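Galindo Evening School is looking for a Spanish conversation teacher
Two evenings a week, from April, 14 learners in a group.

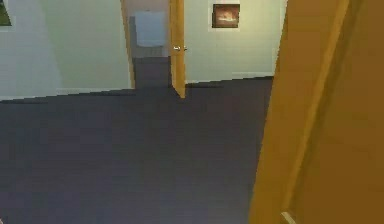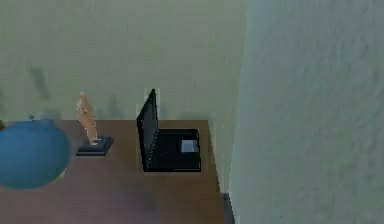 We teach adults who work in the day, so lessons must be lively and patient. You do not need a diploma — experience is enough. You can prepare your lessons at the brown wooden desk before class. Pay is 300 euros per month. Please write to Nayeli Olvera and tell us which levels you have taught.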